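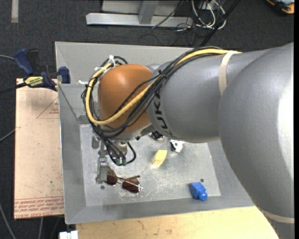
A KUKA arm over the bin, sunglasses nearest the gripper.

Plendex wants $2000 a month for its bin-picking service, and the brochure promises "any object, any order." I doubt it. Zip ties hold the cables at the wrist, and I can live with that. What I can't find is a failure rate. Dorin Sandu at Plendex sent me 13 pages and none had one. Show me 57 picks in a row, misses included, and I'll reconsider.

Related
Kunditz: who pays for downtime?
Salell starter kit, 2 months in

Contact | Back to top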